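Furniture and Materials, evening course
Handout 2: Reading the grain

Welcome back, everyone, and thank you for bearing with the cold room on Monday. I promised to write up what we talked through, and as usual I have written more than I meant to, so do make a cup of tea first.

We began with the tree itself. A trunk grows outwards by a ring a year, pale and quick in the spring, darker and slower later in the summer, and every pattern you will ever admire on a cupboard door or a bread board comes from the way a saw has passed through those rings. Cut a board so that the rings meet its face nearly upright and you get straight, narrow lines. Cut it so that they lie nearly flat to the face and the lines spread out into curves and arches, sometimes very wide ones. Many boards show a bit of both, calm in one part and wandering in another, and these are the ones I would like you to practise on. 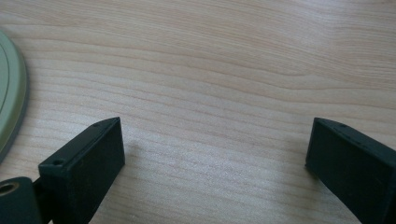 Fig. 1. Pale tabletop: wide, wavy grain in the upper half, closer lines lower down.

When you sit down with a piece of your own, look at it first from straight above and then with your eye nearly level with the surface. The shine moves as you move, and it can hide a good deal of the grain, so please don't decide anything from one spot. Follow a single dark line with your finger from one end to the other. If it bends, ask yourself what the trunk was doing there — a lean, a knot close by, a swelling near the root.

We then moved on to why any of this matters to a maker. Wood swells and shrinks across the grain far more than along it, and flat-cut boards tend to cup as they dry. The old workshops at Grukbridge knew this perfectly well, and the Fuvalton kitchen table in your slides (catalogue number 3713) has its top held by buttons in slots, so that the boards can creep a little with the seasons without splitting. I do love that table!

For next time, please read the Tsikata chapter on drying and storage, pages 200 to 277. It is long, I know, but the middle part is mostly drawings. Bring a small offcut if you have one, planed on at least one face. Anyone without can borrow from the Tokel box by the door, and do put the pieces back in their sleeves afterwards, as the labels come off so easily.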